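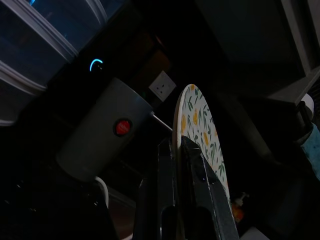
Dotier Teaching Kit support – ticket thread
Subject: Plate slips or turns in the fingers during remote demos
Opened: Jul 24, 2019
Status: Solved, left open for notes

Original message

Hello all, and thank you in advance for your patience, because this is going to be a long one. We are a small group teaching an arm to move dishes around a kitchen, using the Dotier hand controller and the Gerolham two-finger gripper. Our goal for the season is 200 good demos of one task: pick up a plate by its edge, lift it clear of the counter, carry it over and set it in the rack. Cups went beautifully. Plates are giving us fits.

What happens is that the plate comes up fine and then, partway through the carry, it starts to turn between the fingers like a steering wheel. Sometimes it only turns a little and we can still place it. Sometimes it swings right around and I have to let go of the trigger and start over. We have saved 42 demos so far and I'm not proud of a good many of them.

Things I have tried already, so you don't have to ask:

Squeezing harder on the trigger. It holds better, but the arm then jerks a bit when I let go at the rack.
Going slower. Helps some, though my wrist gets tired and I start to wobble.
Wiping the fingers down with dish soap and drying them. No change that I could feel.
Swapping the battery in the hand controller. No change.

Log from a typical bad try:

start demo, task plate_to_rack
grip closed, force 40
lift
carry
warning: finger gap changed while closed
demo stopped by operator

Is this a settings problem, or is it me?

Reply from support

Hi there, and please don't worry about the length, it saved us both some back and forth. I'd say a little of each, and the bigger share is the settings.

That finger gap warning is the line I would look at first. It shows up when the fingers move after the software believes they have finished closing. With a cup you would never notice. A plate is thin at the rim and gets thicker toward the foot, so if the fingers first meet it out near the rim, it can work its way along until it finds a spot it likes better. Would you kindly try these in order, and do a few carries between each one?

1. Open the gripper page and look at Close Delay. If it says 200, that is the value for soft items, and it's too long for dishes. Bring it down a step at a time.
2. Run the finger zero again with nothing between the fingers.
3. Come in a bit deeper, so the pads cover more of the plate before you pull the trigger.
4. Check that the pads are seated all the way down. The Skandora ones click, the older ones don't.

And one question from me: are you driving from the wrist camera view only, or do you have a second view up?

Reply from the original poster

Wrist view only! We had a room view as well, but it lagged so much that I turned it off in the first week and forgot all about it. I do find it hard to judge how deep I am when the plate is edge-on to me. All I get is a thin sliver, and I guess from there.

Close Delay was indeed at 200. I must have carried it over from the sponge task. I brought it down and the turning got much better, though it didn't go away. The finger zero was off by a hair too. Pads are seated fine, they're the clicking kind.

Reply from support

Lovely, that's most of it. For the depth, put the room view back at its lowest picture quality. The lag nearly always comes from the picture size, and you only need it for a glance before you close. Another customer, the Peixoto workshop, puts a strip of tape across each finger and drives in until the rim meets the tape. It sounds too simple, but their plate demos are very tidy.

As for the 42 you've saved, I'd keep the ones where the plate turned a little and you corrected it smoothly. Those can be useful to learn from. The ones where you let go and started over I would take out, or at least trim back to the point before the turn begins.

Reply from the original poster

Tape is on, the room view is back (small and grainy, but it keeps up), and we did a long run this evening with the warning showing up only once. That one was my fault – I closed before I reached the tape. The jerk at the rack is gone as well, now that I'm no longer hanging on to the trigger for dear life.

I went through the old demos and trimmed as you said. It took longer than I'd like to admit. Bowls are next, and we hope to be through those by November, so I'll leave this ticket open if you don't mind and add the settings that work for us.

Note from support

Happy to leave it open. When you get to the bowls, save them under their own gripper profile so the plate settings stay put.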